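Home | Guides | Hardware | Simulation | Downloads | Contact

Print this page | E-mail this page

Recording Door-Opening Demonstrations by Remote Control

By Serena Bassi
Last revised Sat 21 December

This guide covers recording demonstrations of a hinged-door task in the Driltport kitchen simulation, using a hand controller to drive a seven-joint arm. It assumes the simulator is installed and the controller is paired. If you are teaching by hand on a physical arm, read the Robles guide first and return here for the sections on replay and rejection.

Before you start

Load the kitchen and select the appliance you want from the task menu. Set the control mode to end-effector velocity. Joint mode works but produces uneven paths near the door, and the training script will smooth them badly.

Check these settings in the session file:

control_rate: 20
gripper_start: open
record_contacts: yes
reset_noise: low

Leave reset_noise on low for the first batch. It shifts the start position of the arm slightly between episodes. With it off, the policy learns one path and fails as soon as the base is moved.

Zero the controller while holding it level. Drift shows up as a slow creep of the gripper when your hand is still. If you see creep, zero it again before recording anything.

Approach

Press Record, wait one second, then move. The short pause gives the logger a clean first observation.

Bring the gripper up to working height before you go forward. Raising and advancing together takes the elbow close to the cabinet side, and a light touch there is enough to mark the episode as a collision. Once the gripper is level with the door, stop forward motion short of the glass and move sideways toward the handle.
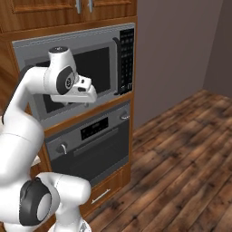
Keep forward speed under a quarter of full stick during the sideways move. Operators who come from driving mobile bases tend to correct in large steps, and the corrections get learned along with the task. If you overshoot, stop, come back slowly and continue. A small recovery is useful data. A fast one should be discarded.

A vertical handle is best taken with the fingers on either side of it, so roll the wrist until the fingers open horizontally. Do the roll before you reach the handle. Watch the wrist joint readout in the side panel; if it turns amber you are near the limit and will run out of travel during the pull. Back away, roll the other way and approach again.

Grasp and pull

1. Advance until the handle is between the fingers. Use the second camera view to check depth.
2. Close the gripper and hold the trigger. Wait for the contact flag to show on both fingers.
3. Pull straight back a short distance to free the door.
4. Curve the path toward the hinge side as the door swings. Let the wrist yaw follow the door.
5. Stop when the door angle readout passes 84 degrees. The success check is set at that value.
6. Release, back off clear of the door, and press Stop.

Step 4 is where most episodes are lost. A straight pull loads the fingers sideways and the handle slips out. Unai Manzano added a haptic buzz for side load in the September build, and it should be left on while you learn the motion.

Episodes time out at 2000 control steps. A practiced operator needs far fewer. If you are regularly hitting the limit, shorten the sideways move by starting the arm closer to the handle.

Replay and rejection

Run replay on every episode before it goes into the set:

replay --task door --check all

The tool drives the arm from the recorded commands and compares the final door angle with the logged one. A difference of more than 2 degrees fails the episode. Most failures come from dropped controller packets, and a wired connection fixes them.

Delete an episode by hand if any of the following is true:

- the arm touched the cabinet at any point
- the gripper closed on air first and had to reopen
- the door was pushed by a link instead of pulled by the fingers
- you paused for a long time with the trigger held

Keep roughly 90 good episodes per appliance before training. Purificación Mateos trained on smaller sets for the Vollidari arm and got a policy that reached the handle but seldom completed the pull. More approach data did not help. More pulls did.

Export

Use the export command with the compressed option and include the session file. Without the session file the training script assumes the default control rate, and timing will be wrong if you changed it. Name the folder by appliance and operator initials.

Related guides

Teaching by Hand on the Robles Arm
Controller Pairing and Zeroing
Drawer Tasks: Horizontal Handles
Merging Sets from Several Operators (Unai Cuesta)
Plarutcombe Replay Tool: Command Reference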